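From: Efe Fashola
To: teleop-users list
Date: 16th December
Subject: Re: [teleop-users] Cloth tasks: hand-held grippers or leader arms?

Amarachi Ekpo wrote:

> We are starting on cloth folding in March and have to choose how to
> collect the demonstrations. We already own a pair of leader arms and
> the operators know them well. Miroslava Symonenko tells me your group
> moved to hand-held grippers for this. Did it help, and what went wrong?
> Also, do you keep the demonstrations where the person fumbles a grasp
> and tries again?
>
> Amarachi

Hello Amarachi,

Yes, we moved over, and for cloth I would not go back. With the leader arms our operators could pick up a corner well enough, but they could not feel when the cloth went tight, so they pulled too far or stopped too early. With a gripper in each hand you feel the pull directly. People who had never done it before were folding acceptably the same afternoon.

The things that went wrong were mostly small. Thin knitted pieces were the worst. They twist into a strand as soon as you lift them by one point, and then the wrist camera sees very little except cloth. We now ask people to lift from two points whenever they can and to keep the hands lower than feels natural.

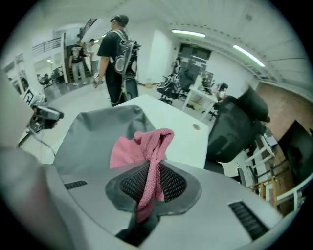 Tracking was the other problem. If the operator leans over the table, or turns the wrist so the camera faces mostly fabric, the pose estimate drifts, and you may not notice until you replay the file. We replay every file on the Zollow arms before it goes into the training set. In the last batch we kept 211 demonstrations and threw out 9, all 9 for drift. Adebayo Amadi wrote the replay check and I can ask him to post it – it assumes our file layout, so you would need to change the loader.

Keep an eye on speed too. A person with grippers moves much faster than the arm can follow. We tried slowing the recordings down afterward, and that was fine for folding on the table but poor for anything that involves a swing or a shake. For those, ask the person to move slowly in the first place.

On your last question, we keep the fumbles, provided the person recovers and finishes the fold. Our first policy was trained only on clean runs and it had no idea what to do after a missed corner. It would carry on and fold the air. We do cut a recording if the operator stops to talk or puts a gripper down halfway through.

I would not sell the leader arms. We still use ours for the two drawer tasks, where the joint limits matter more than the feel.

Amarachi Anozie has the written instructions we give to new operators. They run to two pages and I have asked her to send them to you off list. The section on the Weltley table height only applies to our setup, so skip it.

Which gripper fingers are you planning to use? The soft ones slip on shiny fabric.

Efe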